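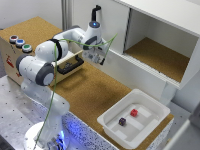

Photo: Elikem Darko

Cabinet doors and drawers: adjustment, loose screws and seized runners

Contents of this page
Door alignment
Stripped screw holes
Drawer runners
Shelf loading
Cleaning and oiling
Readers' notes

Door alignment

Most cupboard doors fitted in the last few decades hang on concealed hinges with a round cup set into the back of the door. There are normally three adjustments on each hinge. The screw nearest the door moves it left and right. The screw furthest back, inside the cabinet, moves it in and out. Height is set either by a cam on the mounting plate or by slackening the two plate screws, sliding the plate and tightening again.

Work in this order: height, then side to side, then depth. Empty the door of racks and bins first. Turn each screw a quarter turn at a time, close the door and look at the gap. On a door with two hinges, moving the top hinge alone will tilt the door, and this is the correct way to cure a gap that is wider at one end. Moving both hinges by the same amount shifts the whole door.

If the gaps cannot be made even, check that the cabinet itself is square. Measure both diagonals of the opening. A difference of 5 mm or more means the cabinet is racked, usually from an uneven floor, and the feet should be adjusted before the hinges are touched again. Wall cabinets go out of square when one hanging bracket has dropped.

Use a hand screwdriver with a cross head that fits the screw properly. Hinge screws are soft and the recess is shallow. A powered driver will ruin the head before the clutch lets go.

Stripped screw holes

A hinge plate that works loose again after tightening has a stripped hole. Longer screws are seldom the answer in a side panel, where they may come through the other face. The repair is as follows.

Remove the screw and brush out the crumbs. Cut lengths of plain softwood, matchsticks with the heads removed or cocktail sticks, until they fill the hole with light finger pressure. Coat them in wood glue, push them in and trim flush with a sharp knife. Leave overnight. Drill a pilot hole narrower than the screw core and refit the screw by hand.

Where the board has crumbled away around the hole, drill out to 8 mm and glue in a length of hardwood dowel. Wrap tape round the drill bit as a depth mark. Side panels are commonly 15 or 18 mm thick, and a 12 mm hole is deep enough.

Filler alone does not hold a hinge screw for long. It is acceptable for handles and light catches.

Drawer runners

A drawer that drags on one side is usually out of line, and only sometimes dirty. Take it out and set it on a flat surface. If it rocks, the drawer box is twisted and the bottom panel has probably come out of its groove. Press it home and pin it.

If the box is sound, check the runners. Both should be the same distance below the cabinet top along their full length. Put a small spirit level on each one. A fall towards the back of 1 mm or so does no harm — a fall towards the front will let the drawer creep open.

For roller runners, the nylon wheel should turn freely and have no flat. Wheels are rarely sold separately, and a worn pair is best replaced complete. Measure the closed length of the old runner, not the depth of the drawer. Runners sold as 300 mm are not always interchangeable between makers, and the hole pattern should be compared before buying. The Drestitov side-mounted type has its rear hole set further in than the Moneleck, so a new pilot hole is needed when changing from one to the other.

Shelf loading

Shelves sag in proportion to the load but far more steeply with the span. Doubling the distance between supports gives eight times the sag under the same central weight. For 18 mm chipboard carrying books or tins, keep the span under 600 mm. At 1000 mm a centre support or a batten along the back is required, and preferably a lipping on the front edge as well.

A shelf that has already bowed can be turned over. It will flatten for a time and then bow the other way. Treat this as a delay of the repair.

Shelf pegs should be a firm push fit. Loose pegs can be packed with one turn of thread seal tape.

Cleaning and oiling

Concealed hinges need little oil. One drop of light machine oil on each pivot every January is sufficient in a kitchen. Wipe off the surplus.
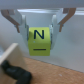
Ball-bearing runners are packed with grease when made and should not be washed out with solvent. Extend them fully, remove hair and crumbs with a dry brush and wipe the tracks with a lint-free cloth. If the movement is still rough, apply a thin smear of white lithium grease and work the drawer in and out ten times. Cooking oil must not be used on any of these parts — it thickens to a gum.

Wooden runners are rubbed with candle wax or dry soap. Sand off old wax first if it has gone dark.

Readers' notes

Zuweira Kwofie writes that a strip of masking tape along the edge of the neighbouring door makes an uneven gap much easier to see on white units.

Iddrisu Bonsu asks whether soft-close dampers can be added to old hinges. Clip-on dampers exist for most cup hinges. The Trilden pattern clips to the arm and needs no drilling. Check the hinge opening angle before ordering, as wide-angle hinges take a different part.

Correction: the earlier version of this page gave the dowel size as 6 mm. It should have read 8 mm.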